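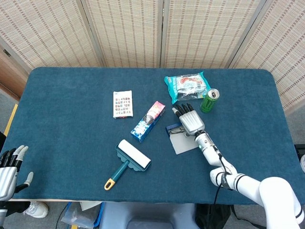

The trouble had been in the right wrist since November, and by the time it came to me it had been looked at by everyone in the Demadham shop who owned a screwdriver. I am not a quick worker. I like to have tea first, and I like to see a machine do the thing it is supposed to be bad at before I open anything, so I had the table laid the way Ojala, who had the job before me, always laid it – the teal towel pulled well over the edges, the toothpaste box set down at a slant, the lint roller with its yellow cap, the crinkly snack bag, and the green can standing upright where the right hand would have to reach for it. Then I sat down on the far side of the room with my notebook and watched the black fingers stretch out toward that can, and I waited for the shiver.

It came, of course. It was a small thing, a kind of second thought that ran through the hand just when the fingers ought to have settled, and if you had been talking to somebody you would have missed it. The little green light on the wrist stayed green the whole time. As far as the machine was concerned, it was in perfect health, and I have known people like that.

Nisteck, who built the arm, had sent a letter with a list of suggestions. I read it twice, because I had paid for the glasses and wanted the use of them. Recalibrate the hand. Replace the thumb pad. Update the controller. All of that had been done already, some of it more than once, and each time the shop had held its breath, and each time the shiver had come back within a day or two like a cat that has found out where you keep the butter.

Ojala had left me a box of cards when she retired, one for every fault she had ever chased, written in pencil so small that I suspected her of saving on paper. I took the box down after lunch and went through the ones marked "wrist." Most were no help. One was only a recipe for plum cake. But near the back there was a card that said, in full, "Arm was fine. Follow the cable home," and I sat and looked at it for a good long while.

So I switched the machine off at the wall, and hung my tag on the plug, and waited until I was satisfied that everything had gone quiet. Then I did as I was told. I started at the wrist, with the black cable between my finger and thumb, and went down along the forearm an inch at a time, the way my grandmother used to go along a hem looking for the dropped stitch. The jacket was smooth. The clips were snug – a bit too snug, I thought, and I made a note of it. Past the elbow I had to get down on my knees, which takes me longer than it used to, and I went on by feel with my cheek nearly against the stand.

I found it at the last clip, just before the connector. Somebody had pulled the cable tight there to make it tidy, and it was a lovely tidy job, I will say that. But there was no slack left in it at all. Every time the arm reached for the far side of the table, the cable had to give up a little length it didn't have, and the plug took the strain. One of the pins had worked itself back by the thickness of a fingernail.

I reseated the pin and held my breath while it clicked. I moved the clip down 3 inches and left the cable a soft, lazy loop, an untidy one, the sort that makes visitors want to tuck it in. Then I worked the joints by hand through their whole reach, slowly, and watched the loop open and close and never once go tight.

Adov, the young fellow at the next bench, had come over by then with his sandwich. He asked whether that was all it was. I told him I would answer him after 100 reaches, and he pulled up a chair, and I took my tag off the plug.

We ran them through the afternoon. I marked each one in the notebook with a stroke, and he took over the marking when my tea was ready, and gave it back when his mother telephoned. The hand went out and came back, out and back, with hardly a sound. Somewhere past the middle we stopped looking for the shiver and got to talking about plums.

At the end I wrote out a new card, in ink, and rather larger than she would have liked. I put it in the box directly behind hers, and then I took hers out again and copied down the cake.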